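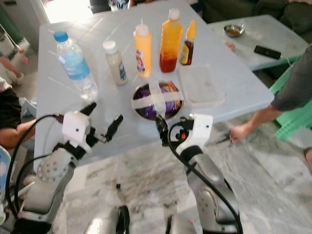

Two-arm table unit with left gripper open, set over bottles and a steel bowl.

Drillano Two-Arm Table Unit
Supplied and supported by Stutley Handling, Pultthorpe

The Drillano unit is supplied for handling trials and operator training on light household and kitchen items. It is delivered with two arms, two grippers, a control box and the Stutley rules of use, which form part of the conditions of hire and of sale.

Rules of use

The responsible person shall be named in writing before the unit is switched on. Anyone standing within reach of the arms must be known to the operator and must have read these rules.

Gripper cables are to be checked at the start of each session. A cable that catches or pulls tight at full reach must be re-routed before work begins.

Open bowls should be covered or taped where their contents may spill. Glass is not permitted on the table. No item may weigh more than 400 g.

Closed shoes are required within the working area. Hand tools are used near the table only when the arms have been stopped — a paused program does not count as a stop.

Arm speed is limited to 100 mm per second during training. The limit may be raised only by the responsible person.

Supply

Reach per arm: 1,350 mm
Training places included: 4
Delivery and fitting: Bellamy depot

Questions about the rules should be sent to Chunhua Su, Standards. Orders and hire are handled by Neville Birkett.

Rules last revised Thursday, November 14, 2024.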